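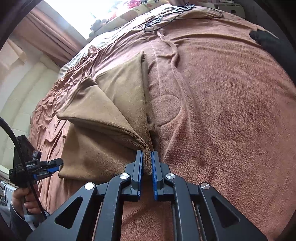

mapletub told me on my last post that musty bedding needs vinegar in the rinse and a full day of sun, and that anything else is just perfume. I tried it and wow, what a difference on the cotton sheets! But I have a whole closet of linens that came with the house we bought in Teoh, and the heavier stuff still smells like a basement once it has been folded up for a week. The closet is on an outside wall. Is it the fabric or the closet? I'd love to save all of it if I can, there are some gorgeous old blankets in there.

Posted by porchlight_teoh, Wednesday, October 26, 2022

3 replies

hemlinehappy

Oh, I love this kind of project! My bet is the closet. An outside wall gets cold, the air in there doesn't move, and folded cotton soaks up the damp like a sponge. Take everything out, wipe the shelves down and leave the door open for a few days with a small fan running. Then put a cheap humidity meter on the middle shelf. Mine cost less than lunch and I check it way too often. If it sits much over 50 percent, the smell will keep coming back however well you wash.

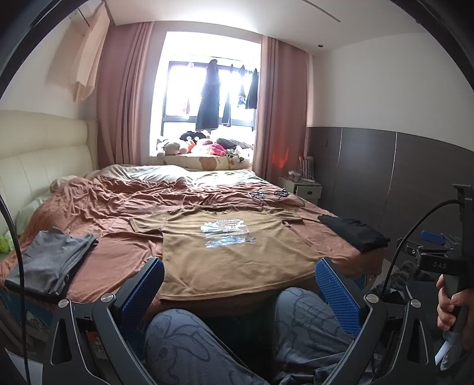
Second thing is how you dry. Thick blankets feel dry on the outside long before the middle is, so when you think one is done, give it another 20 minutes in the dryer, shake it out, and let it cool all the way before you fold it. I used to fold mine warm and wondered why they went stale! Wool is a different story - no dryer, just air it flat somewhere breezy and turn it over now and then. And skip the fabric softener, it leaves a coating that holds on to smells.

For the shelves I switched to slatted ones and left a gap at the back. Huge improvement.

oldtowelfan

baking soda. works every time

rinsecycle

Agree with hemlinehappy on the closet. I'd add that you should run an empty hot cycle in your washer first, and pull back the rubber seal if it's a front loader. Mine was so gross under there. Also don't store anything in plastic bins, use cotton bags or an old pillowcase. Do the old blankets one at a time, and check for a care label before you use vinegar on anything with a shiny trim. Please come back and tell us how the meter reads!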